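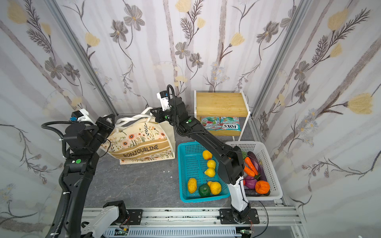 How often does a two-arm cell need to be checked?
At the start of every session, before the arm power goes on, with a longer service every 300 cycles.

Cell upkeep report, Talura build

Our group looked after the Talura cell for one term. It has two arms bolted to a single aluminium rail, with the cable duct and boards below. We wrote the start-up check, kept the fault log and replaced worn parts. By the end of November the log stood at 1638 cycles and eight stoppages.

Most of the stoppages were cable faults. The conduit was pulling tight at full reach, so we re-routed it and left more slack at the wrist.
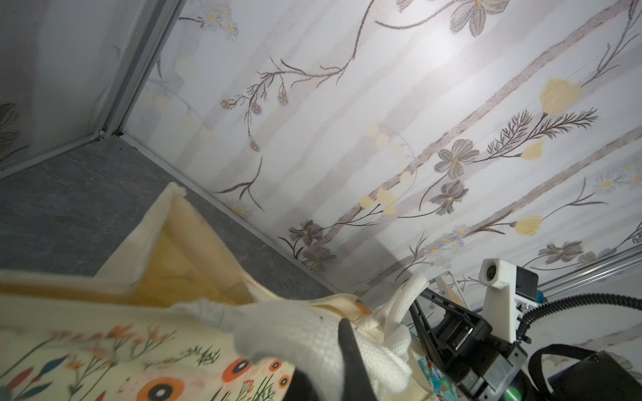
Figure 2. Gripper at the tote handle, wrist camera view.

Finger alignment was the next job. We close the fingers with no load, look for a gap at the tips, then repeat on fabric. If the tips don't meet, the finger screws are loosened, squared up and tightened again.

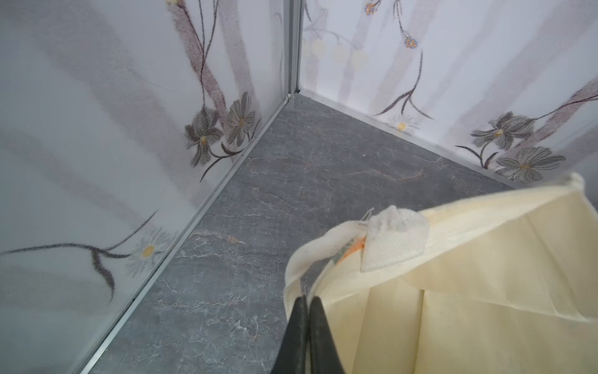 The colour of the fabric made no difference to grip, but folds near the rim did. We added a slow close for the last part of the travel and wrote the setting on the Stoltov sheet so the next group can find it.

Camera mounts are checked by hand for play. One had worked loose by cycle 344, and we had to redo the calibration.

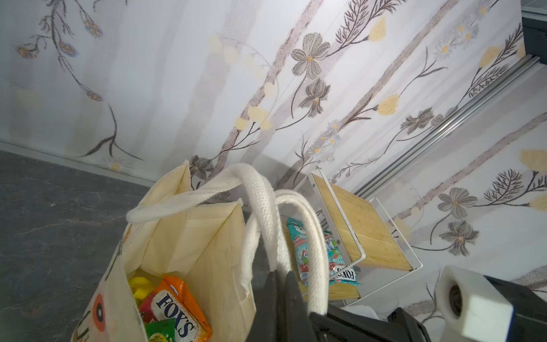
Venckus disagreed with our service interval in the review, saying the mount screws should be looked at every session and the 300-cycle service kept for joints and cables. We have changed the checklist to match.

Still to do: label both boards and order spare finger pads.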